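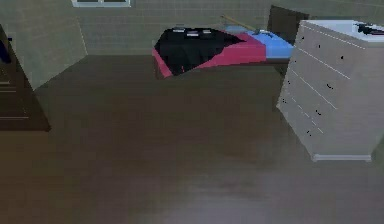

¿Por qué crujen más los suelos de madera en invierno que en verano?

Porque la madera cede humedad al aire seco de las habitaciones calefactadas, se encoge a lo ancho y deja holgura entre las tablas, que entonces rozan unas con otras y contra los clavos al pisarlas.

3.2. El dormitorio y sus ruidos

Con esa pregunta, que nos hicieron los vecinos de Bretdale una y otra vez (y siempre con mucha amabilidad, hay que decirlo), arrancó en noviembre la segunda parte de nuestro trabajo. Visitamos 14 viviendas, casi todas anteriores a 2000, y en cada una medimos la humedad de las tablas en 2 puntos: junto a la pared exterior y en el centro del dormitorio. Elegimos el dormitorio por ser la pieza donde los crujidos molestan más, sobre todo de madrugada, cuando alguien se levanta a por un vaso de agua y despierta a media casa.

Figura 3. Suelo de madera oscura en un dormitorio; representación por ordenador.

Las diferencias fueron mayores de lo que esperábamos. Junto a la pared exterior, las tablas estaban casi un 20 % más secas que en el centro, y allí se concentraban también las quejas. Los suelos encolados, como cabía suponer y como ya apuntaba Bermúdez, dieron menos guerra que los clavados, aunque en Plernberg encontramos alguna excepción muy simpática de la que hablaremos en el apartado 3.4.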